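Weltcombe Kitchen Cell: Bench Safety Checklist, Two-Arm Station
Form 44, shortened version with inspector comments
Completed in April by Rezaul Begum
Next check due in October

Scope. Covers the table, the two arms, their grippers and cables, and whatever is laid out on the table for household tasks. The mobile units in the Lindholm bay have their own form. Mark each item OK, FIX or N/A. Anything marked FIX needs a comment, and the person who closes it signs beside the comment.

SECTION A. BEFORE POWER

A1. Emergency stop buttons reachable from both operator positions. OK
Comment: Both pressed and reset. The one by the door is stiff. It works, but I would like it swapped at the next service.

A2. Floor marking complete and not covered. FIX
Comment: Tape is lifting on the door side. Replace the whole strip. The last patch came up in a month.

A3. Risk assessment on hand and current. OK
Comment: Revision 3190 is in the binder. The older revision was still behind it, so I took it out.

A4. Speed limit set for shared work. OK
Comment: Set to 200 mm per second at the gripper. Settings page is password protected.

A5. Force limit set and tested at each gripper. OK
Comment: Tested with the Zonier gauge. Limit is 44 N. Both arms stopped before reaching it. Readings are in the log.

SECTION B. TABLE AND OBJECTS

B1. Objects match the layout sheet for the task. OK
Comment: Plates in the rack, mugs on the tree, corn in the basket. Someone had written "bowl" on the sheet and crossed it out. Please print a clean one.

B2. Breakable items stand in a rack or hang from a peg before an arm moves. OK

B3. Heating appliances used as props are unplugged at the wall, with the plug where the operator can see it. FIX
Comment: The toaster oven was unplugged when I checked, but the plug was tucked away at the back. Bring it forward and tag it.

B4. Cabinet and drawer handles free of sharp edges. OK

B5. Open space left between objects so that a gripper can come down without brushing a neighbor. OK
Comment: Good in the middle of the table. Watch the back right corner, where the dish rack is close to the arm.

SECTION C. ARMS IN OPERATION

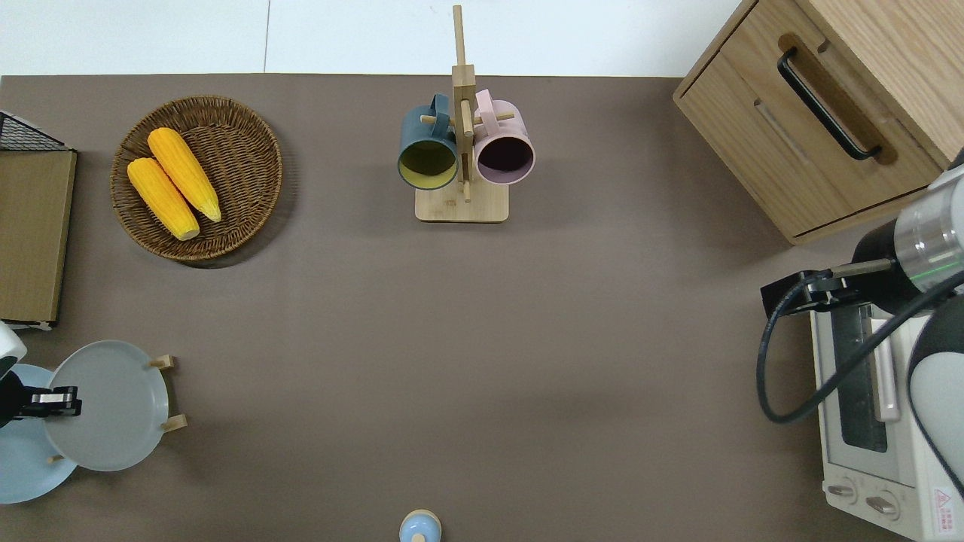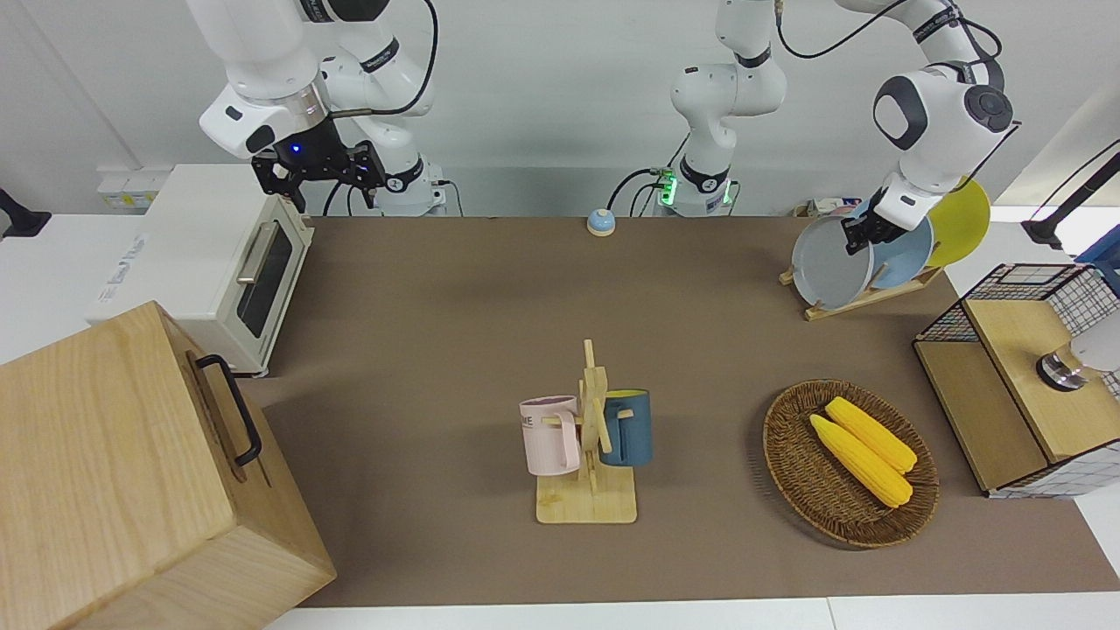
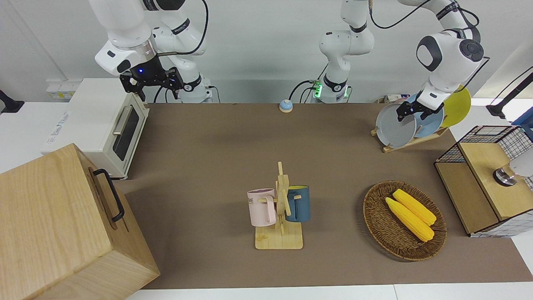 Plate rack task at the two-arm station. In the last view the left arm's gripper is closed on the light gray plate.

C1. Status lights visible to the operator. OK
Comment: Green is easy to see from the front. Keep tall boxes away from the arm bases.

C2. Cables have enough slack for the full reach and do not catch on objects. FIX
Comment: The loops are long. I ran each arm through its full reach by hand guiding and nothing caught, but the cable to the right gripper came close to the oven. Add one more clip and repeat the test.

C3. The arm that is not working stays clear of the other arm's path. OK
Comment: Ask operators to park it with the gripper open and empty.

C4. Hands stay outside the marked area while either arm is enabled. OK
Comment: Watched a full session. The operator paused both arms before straightening the basket. Correct practice.

C5. Dropped object procedure known. FIX
Comment: Two operators gave different answers. The rule is stop, enable key out, then pick up. Broken pieces go in the lidded bin. Use the brush.

SECTION D. AFTER THE SESSION

D1. Arms parked, power off, key returned to the Rurnex cabinet. OK

D2. Gripper fingers checked for wear and loose screws. OK
Comment: Fingers are good for now. Cycle counter for the pads reads 225.

D3. Real food used as props thrown out at the end of the day. N/A

D4. Log signed by the operator. FIX
Comment: Two lines have a time but no initials.

Open items: A2, B3, C2, C5, D4. The cable clip (C2) has to be in place before the arms run above the present speed limit. The rest can be closed by the station lead with a signature on this form.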